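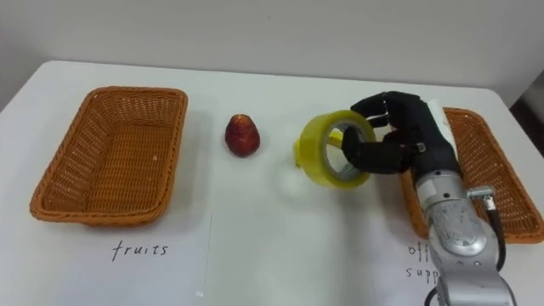
Irthorpe sorting project gets its equipment money

Aug 31, 2020

Good news for anyone who has been asking me when we'd finally spend some money: the Kastiveo budget has been signed off, and I can start ordering!

Regular readers will know the plan by now. Kastiveo is our little sorting project here in Irthorpe, where a robot hand picks up everyday things and puts them in the right basket, fruit in one and office supplies in the other. The baskets and the handwritten labels cost next to nothing (you'd be amazed how far a marker pen gets you). It's the hand that eats the money, and that's where most of my summer has gone.

We had two quotes on the table. Sugawara came in at 1900 pounds for a year of servicing on the arm and hand, call-outs included. Leria wanted over 1000 for much the same thing, but with parts on top, and once I'd added up a likely year of cables and finger coverings the gap had pretty well closed. So we've gone with Sugawara, and I'm happy with that, although I did grumble at the price for a good week first.
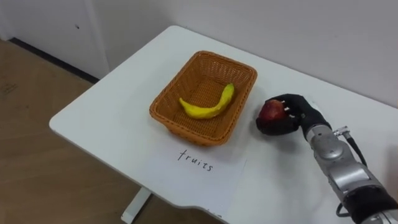 The robot hand with an apple beside the fruit basket, where a banana is already lying.

There's also 300 pounds set aside for things to sort, and I've had more suggestions for that than for all the rest put together. Tape, staplers, more fruit, glue sticks, a pineapple (no, sorry, not this year). Fruit is a running cost, of course, so I've put it on its own line this time and it won't keep turning up under stationery, as it did in the last set of accounts.

What we haven't got is a spare hand. I asked for one, and the answer was to come back in January with a proper record of how often the present one is out of action. Fair enough, I suppose, so I've started a log, and if you use the bench please fill it in, even when it's only a loose cable and five minutes' fiddling.

Orders go off this week. If you want something added to the sorting list, send it to me before then, with a price and a link to where you found it.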